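Opinion > Home and Garden > Columns

Fake flowers deserve a better name
2021-06-07
By R. Odukoya

My neighbours on Samamley Street grow roses. I don't. I have a west-facing unit in Fellach, a water bill I'd like to keep small, and a vase of artificial stems I've owned since October. I'm tired of being told they're tacky.

The usual complaint is that they're plastic, and it's a fair one. A cheap bunch that goes in the bin after 2 months is rubbish. But a cut bouquet grown under lights and flown in a cold hold isn't innocent either, and it's in the compost by the weekend.
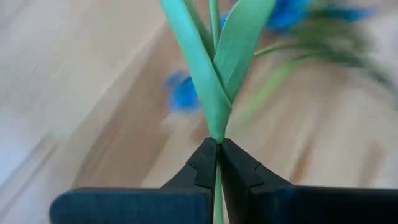
What matters is how long you keep the thing. I paid $3 a stem at the Sakaler market and plan to have them for years. They get a rinse in the laundry tub when they go grey with dust.

Councils could help by taking old ones at the tip shop, where a school or a theatre group might want them. Ours sends them to landfill. I've written to ask why and am still waiting for a reply.

Contact us | Copyright 2021 Fellach Courier | Back to top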